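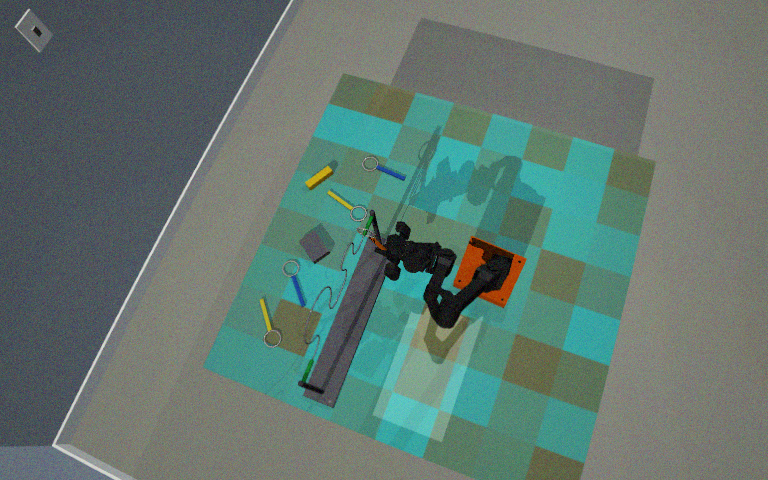
Simulation and Cell Maintenance Technician - Sevelholm

4 min read

Rathjen is looking for a technician to set up and look after one robot cell and its simulated copy at our Sevelholm workshop. The cell is a single-arm bench unit with a two-finger gripper, used for small handling tasks with short tools and thin parts. The position is full time and permanent, and reports to Rainer Wunderlich, who leads cell engineering.

Background

The cell runs trials overnight and is serviced in the morning. Every task is built in simulation first, then moved to the bench once the base position, gripper limits and part sizes agree with the real hardware. Most faults we see come from a difference between the two: a base plate that was put back slightly off its marks, a gripper pad that has worn down, or a part file that was never updated after the part changed. Finding and closing those differences is the main work of the position.

The cell has until now been looked after by whoever was free. That has left gaps in the service log and several settings with no recorded owner. The successful applicant will take over the log in August and will have the final say on whether the cell is fit to run.

What the work involves

Mechanical
- Remove and refit the arm base plate, tighten the corner fasteners in sequence and check the plate for level.
- Inspect joints for play after every 300 hours of run time and record the readings in the log.
- Replace gripper pads and reset the open and closed positions.
- Check the cable run along the arm for rubbing, with attention to the elbow.

Simulation
- Keep the simulated workspace in step with the bench: base position, mat angle, part sizes, friction values and joint limits.
- Build and check part models. Current parts include ring-handled tools, blocks and a long narrow bar.
- Model flexible items such as thin cable, and tune them until they settle without shaking or passing through other parts.
- Check that the gripper can reach a part from above without the elbow meeting the mat or a neighbouring part.
- Reset and replay failed runs, then write up the cause in plain language.

Calibration
- Run the zero-point routine at each joint after any collision, pad change or base removal.
- Compare the gripper tip position in simulation against the bench at 24 fixed points. If any point is outside tolerance, the cell stays locked until the cause has been found. Moving the simulated base to hide the error is not accepted as a fix.
- Keep the dated calibration files on the Cluveck server. Old files are kept, never overwritten.

Repair
- Carry out first-line repair of the arm, controller fan, emergency stop circuit and gripper drive.
- Pack and label units that need to go back to the maker.
- Keep the spares cabinet stocked. At present it holds pads, fasteners, fuses and one spare gripper.

What you will need

- A trade certificate or diploma in mechatronics, electrical work or a related field, or equal time on the job.
- Hands-on experience with at least one multi-jointed arm, including joint zeroing.
- Working knowledge of any physics simulator. We will train you on ours.
- Enough scripting to read a log, change a settings file and run a batch of tests.
- Clear written English. The log is read by people on other shifts who can't ask you what you meant.

Experience with force sensing or cable modelling would be useful. A driver's licence is needed for visits to the Orkcombe store - roughly 7 trips a year, in a company vehicle.

Hours and conditions

Start time is 7:00 a.m., so that the cell can be checked and released before the day's runs begin. There is no regular night work. A call-out allowance is paid when you are on the roster, and call-outs are limited to faults that can't be cleared by remote reset. Safety boots and glasses are supplied. Lockout training is given in the first week and must be passed before you work inside the guard.

How to apply

Send a résumé and a one-page account of a fault you traced on a machine or in a simulation. State what you measured, what you ruled out and what you changed. Drawings or log extracts may be attached if your employer allows it. Quote reference 499 in the subject line.

Short-listed applicants will be asked to a bench test at Sevelholm. You will be given a cell with one known fault on the bench and one in the simulated copy, along with the service log and a basic tool kit. Travel costs are repaid on receipt. Questions about the duties should go to Rainer Wunderlich, care of the Sevelholm office.

24 shares - 7 comments

Recent listings
Stores Clerk, Orkcombe
Controls Electrician, Sevelholm
Server and Network Support, Cluveck
Apprentice Fitter, Sevelholm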